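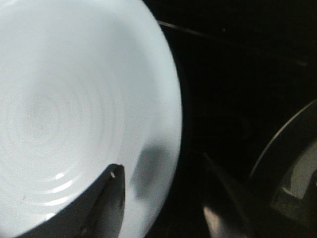
Figure 5.1. One finger over the plate, from the wrist camera.

Home | Contents | Chapter 5 | Next

I spent most of March getting plates wrong! Narayanan Poojary and I wanted 127 good examples of a gripper taking a plate by its rim (easy, right?), and we threw out more than we kept. The wrist view gets you close, but close is mostly glare and shadow, so we always save a side view too. 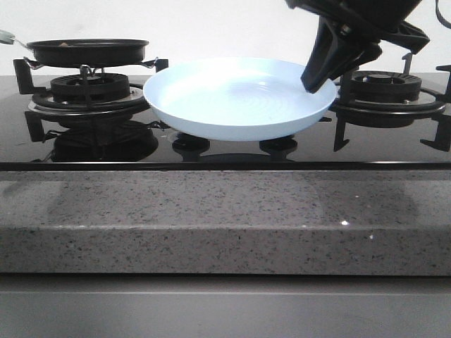 5.1 What Counts as One Example

For me, it's one try, start to finish, with both views and a label. Keep your misses too – you'll want them in Chapter 6.

Comments (2)
Vimala Mathew: Do you label before or after trimming?
kaimal_reader: My plates slide like crazy, glad it's normal!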